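Haldane Indirect Water Heater, 50 Gallon

The Haldane is an indirect-fired hot water tank from Drirkstead, made to be paired with a hot water boiler. There's no burner in it and no electric element. Your boiler does the heating, and the tank borrows that heat through a coil inside. If you already have a good boiler in the basement and a tired stand-alone water heater sitting next to it, this is the tank I'd look at first.

We love this thing! It's simple, it's quiet, and it makes a lot of hot water for its size (the first shower and the one right after it both come out hot, and that's all most families want from a water heater).

How it works

Boiler water runs through a smooth stainless coil in the lower part of the tank. The water you wash with sits around the outside of the coil and picks up the heat. The two never mix. When the tank cools off a little, a sensor in the side well tells the boiler to fire and the tank pump to start, and when it's back up to temperature everything shuts down again. The coil runs nearly to the bottom, so you don't get that layer of lukewarm water sitting under the hot stuff.

How quickly it recovers depends on your boiler. A big boiler fills the coil with all the heat it can take, and a small one takes a bit longer. Send us the model number off your boiler plate and we'll work out the match before you buy anything. We do this every day and we enjoy it.

What's in the box

- Haldane tank, jacketed, with the coil factory installed
- Tank thermostat and sensor
- Temperature and pressure relief valve
- Drain valve (full port brass, and you'll be glad of it the first time you flush)
- Plastic dip tube
- Adjustable feet
- Installation manual

The pump and the priority control are sold separately. Plenty of boilers made lately have the priority control built in, so check yours first and save the money.

Tank and jacket

The inner tank is stainless steel, welded and then pickled to clean up the seams. There's no glass lining to crack and no anode rod to keep replacing. Around that goes 2 inches of foam, and it holds heat beautifully. Our own shop tank will sit through 8 hours overnight with the boiler off and still give you a proper hot wash in the morning. The outer jacket is painted steel in light gray. It does scratch if you drag it down bulkhead stairs, so leave the cardboard on until it's standing where it's going to live.

All of the pipe connections are marked on the jacket. Boiler supply and return are on the front, and domestic hot and cold are on top. I like having the coil connections up front because you can push the tank closer to the wall than you could with the older style.

Setting it up with your boiler

The maximum boiler water temperature for the coil is 200 degrees F. Most people run theirs well below that. Pipe the tank as its own zone with its own pump, or with a zone valve if your system is already done that way. We prefer a pump. The Presteo three-speed circulator is the one we put on most of these, and medium speed is plenty for a tank close to the boiler. If it's across the basement, go up a speed and insulate the pipes.

For the control side we stock the Zadora priority relay. It gives the tank first call on the boiler and holds the heating zones back until the tank is happy. In a normal house you'll never notice the heat pausing. The terminals are labeled in plain English, the lights tell you which zone is calling, and the cover comes off with one screw — a small thing, but try it while holding a flashlight in your teeth.

Please fit a mixing valve on the hot outlet. It lets you store the water hotter and send it to the taps at a safe temperature, and you get more usable hot water out of the same tank. Many towns require one anyway. An expansion tank on the cold side is needed wherever there's a check valve or backflow preventer on the incoming water.

Steam boilers

Yes, you can do it! It takes a bronze pump and tappings below the water line, and some people add a flat plate exchanger in between to keep the dirty boiler water out of the coil. Call before ordering for steam. Valentin Vlad at our counter has piped a good many of these and can sketch the layout for you while you're on the phone.

Sizing

The 50 gallon size suits most homes with a couple of bathrooms. If you have a deep soaking tub, go by the tub and forget the bathroom count, and remember that a tub filled to the overflow takes a lot more hot water than a shower. For laundry, a warm cycle in a front loader hardly touches the tank. An older top loader on hot draws a good deal more, and if it runs on the same morning as the showers, you may want the next size up.

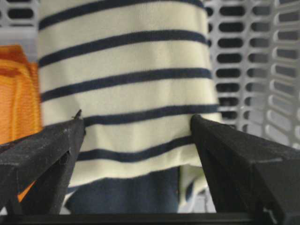
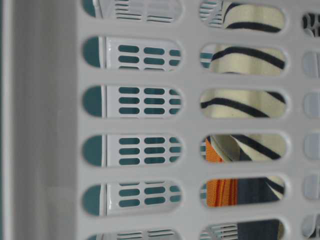
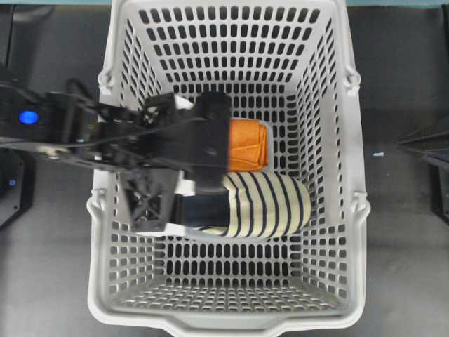
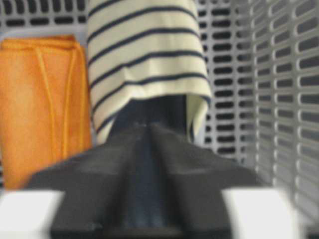
Getting back to sizing, the other thing to look at is your incoming water. Well water in winter comes in very cold and it takes more out of the tank for every minute the tap is open. If you're on a well up north, size for February and you'll be fine the rest of the year.

Water quality matters too. The stainless tank is happy with most city water. It doesn't like high chlorides, and water from a badly adjusted softener can be hard on it. Have a test done if you aren't sure. Very hard water will leave scale on the coil over time, though the smooth coil sheds a surprising amount of it by itself as it heats and cools. Flush the tank from the bottom drain once a year. We do ours in May when the heating is finished for the season.

Does it run in summer?

It does, and this is the question we get most. The boiler fires for the tank only and then rests. With a cold-start boiler the summer use is small. With an older boiler that holds its temperature all year, ask your service tech whether it can be changed over to cold start once the Haldane is in. Leaky old gaskets are the usual reason to say no.

Delivery and pickup

Tanks ship upright on a pallet by freight, with a liftgate available. Local customers can pick up at the loading door, and a pickup truck with two straps does fine. Wednesday is our delivery day in town. Look the jacket over before you sign, and write any dent on the slip.

Related items

Zadora Priority Relay, Single Zone
Zadora Priority Relay, Multi Zone
Presteo Three-Speed Circulator
Presteo Bronze Circulator for Domestic Water
Haldane Replacement Sensor and Well
Drirkstead Thermostatic Mixing Valve
Drirkstead Potable Expansion Tank
Pipe Insulation, Split Tube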